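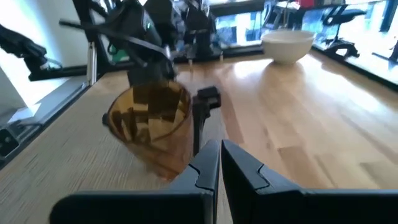 Orholm's new bingo room opened in October with 80 seats taken on the first night. The manager, who has worked there since it was a Lavitz arcade, says the move away from slots was overdue.

"People wanted to sit down together," she says. "The machines were busy on Fridays and dead the rest of the week."

Tickets cost £3 and the top prize is £120, paid in cash at the desk. The biggest payout so far was a linked game with the Toft hall, which came to £953.

She is less keen on electronic tablets. Wustell, the firm that supplies the tickets, has offered her a set on trial. "Half of my regulars would go home," she says. "They like a pen."

A late session starts next month if the licence is changed.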